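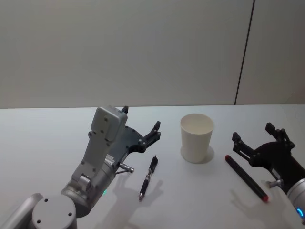 A pen, a cup and a marker on a white tabletop.

Getting Ink and Marker Off Household Surfaces

Most ink marks come out if you match the cleaner to the ink. Water-based ink needs water and a little soap. Ballpoint and permanent marker need alcohol. Start with the mildest thing that might work and test it somewhere out of sight, such as the underside of a table or the inside of a hem.

Before you start

Read the cap or barrel of the pen. "Washable" means soap and water should be enough. "Permanent" means reach for the rubbing alcohol. If the pen is long gone, dab the mark with a damp white cloth. Color on the cloth tells you it is water-based.

Use white rags only. A red dish towel soaked in alcohol can leave a worse stain than the one you are cleaning. Open a window and turn off the stove, as alcohol is flammable. Never mix it with bleach.

White laminate and painted tables

Put rubbing alcohol on a cotton pad and hold it on the mark for 8 seconds. Wipe toward the center of the mark, then turn the pad over and go again. Old marks may need five or six rounds. Rinse with warm water and dry.

Laminate handles this well. Painted furniture may not. Latex paint softens under alcohol, so use a paste of baking soda and water instead and rub lightly with a fingertip. It will dull a glossy finish if you keep at it.

Melamine sponges also work on laminate, but they are a fine abrasive. I keep them for the back door and the baseboards.

Sealed wood

Try dish soap first. If that fails, plain white toothpaste (the gel kind is useless) on a damp cloth, rubbed with the grain. Wipe off every bit, or it dries white in the joints. Unfinished wood is another matter, and light sanding is usually the only fix.

Walls

Flat paint marks easily and shows every place you scrubbed. Ballpoint on flat paint is best sealed with a stain-blocking primer and painted over – two thin coats, left to dry as long as the can says. Skip the primer and the ink will bleed through by the next morning.

Eggshell and satin will stand a damp sponge with a drop of dish soap.

Clothes and napkins

Lay the stain face down on a folded paper towel and dab alcohol on from the back. Move to a clean part of the towel as the ink comes through. Rinse in cold water, then wash as usual. Check before it goes in the dryer. Heat sets whatever is left.

Do not use alcohol on acetate or triacetate.

Mugs and cups

Marker on glazed china wipes off with alcohol. Wash the cup with hot soapy water afterward. Brown tea rings are a separate job: a spoonful of baking soda, enough water to make a paste, and a soft cloth.

Storing pens and markers

Dual-tip markers should lie flat. Ordinary ballpoints do best tip down. A dried-out permanent marker will sometimes come back if you dip the tip in alcohol for a few seconds and cap it overnight – worth a try before you throw it out.

Mavis Brannigan wrote in to say hairspray still works on ballpoint. The older kinds did, as they were mostly alcohol. Many newer ones are not, and they leave a sticky patch to clean up. A bottle of rubbing alcohol is cheaper.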